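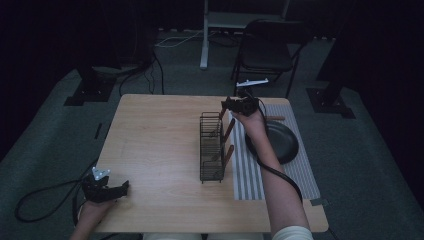 Table setup, one gripper in each hand.

Thread: Hazard pay line missing from July stubs, Kovovside Regional

vorban_rt
Respiratory therapist, nights. The county approved a hazard supplement for hospital staff on COVID units. My July stub shows base and differential, no supplement line. Is anyone else at Kovovside missing it?

ONgcobo
Same on 4 West. Payroll told me eligibility is 40 hours per pay period on a designated unit, taken from the badge system. Float shifts are coded to the home unit, so they don't count.

folska_rn
That isn't what the agreement says. It says hours worked, with no mention of home unit. At Folska they paid floats the full $348.

ONgcobo
Folska runs its own payroll. Ours goes through Volusier, and the cost center field decides it.

folska_rn
A software field doesn't override a signed agreement. File a grievance.

vorban_rt
Checked my time cards. 52 hours on the unit, all coded to Respiratory. I'd take a correction form over a grievance if it gets paid the same period — does one exist?

esteban_lab
Form is on the intranet under Time and Attendance. Your manager has to sign each shift separately. Mine took two pay periods. Lab was excluded at first, so I disagree that the form is enough. It fixes your hours and leaves the rule as it is.

ONgcobo
Do both. The grievance window is 30 days from the stub date.

vorban_rt
Form submitted. Asking the steward about the other part tomorrow.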